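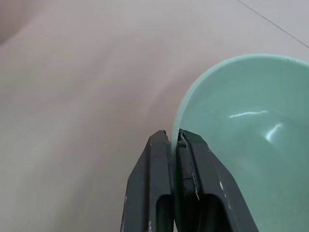

How much should we set aside for spare fingers and pads in the first year?
Put 900 pounds in the first-year budget for each arm. That covers two full finger sets and a stock of pads for an arm on daily use, and anything left over can be carried into the second year.

Section 2: Planning and ordering your handling cell

Read this section before you place an order. It applies to the Citix bench cell with a two-finger gripper, as supplied from our Wedham office. Installation is dealt with in Section 3.

2.1 Decide what the cell will handle

1. List every item you expect the gripper to pick up. Write down the material, the weight and the thickness at the point where the fingers will close.
2. Mark the items that have to be held by a thin edge. Bowls, tubs and trays usually go in this group, with one finger inside the wall and the other outside.
3. Mark anything glossy or see-through. These items may need different lighting, and lighting is a separate line on the order form.
4. Send us two samples of each marked item. We test them at Grulthorpe and return a short report, normally within 12 working days.

Note: Send the items you will really use. A bowl from another supplier may have a softer rim and will give a different result.

2.2 Choose the fingers and pads

1. Start with the standard black fingers unless the test report says otherwise. They suit most household plastics.
2. Order ribbed pads for heavy items and plain pads for thin rims. Ribbed pads can leave marks on soft plastic.
3. Order pads in packs. A pack costs 143 pounds and single pads are not sold.
4. Keep one complete finger set on the shelf from the first day. Delivery of a replacement set takes up to 9 working days, and the cell cannot run on one finger.

Note: Scuffs and small chips on the outer faces of the fingers are normal wear and don't call for replacement. Look at the inner faces instead. Change the pad if it is torn, lifting at a corner or worn smooth.

Caution: Do not build up a worn pad with tape. Tape changes the closing distance and can leave residue on the items.

2.3 Plan the bench

1. Allow a flat, plain work surface that the arm can reach in full. Pale matt surfaces work well with the wrist camera.
2. If the surface is made from more than one panel, check that the panels meet level. Keep the pick area clear of the joint where you can.
3. Leave room behind the arm for the cable loop. The drawing at the back of this guide gives the clearance.
4. Ask your electrician for a separate supply to the controller. This work is not in our price.

Caution: Do not order a guard until the bench position is fixed. Guards are cut to size and cannot be returned.

2.4 Draw up the budget

Enter each of these as its own line. Customers who put them together under "accessories" often find they have left one out.

Arm, controller and wrist camera
Gripper with one finger set
Spare finger set
Pads, by the pack
Bench and guard
Lighting, if the test report asks for it
Electrical work
Training for two operators
Yearly service visit

The service visit is free in the first year. From the second year it is charged at the rate on your quotation – ask for that rate in writing before you sign.

2.5 Buying through a dealer

Geerts sells the same cell and may quote a lower price for the arm. Check whether the quotation includes the sample test and the training. If it doesn't, both can be bought from us separately, but the test must still be done before the fingers are ordered.

Prices in this section were last checked on March 4, 2020 and do not include VAT or delivery.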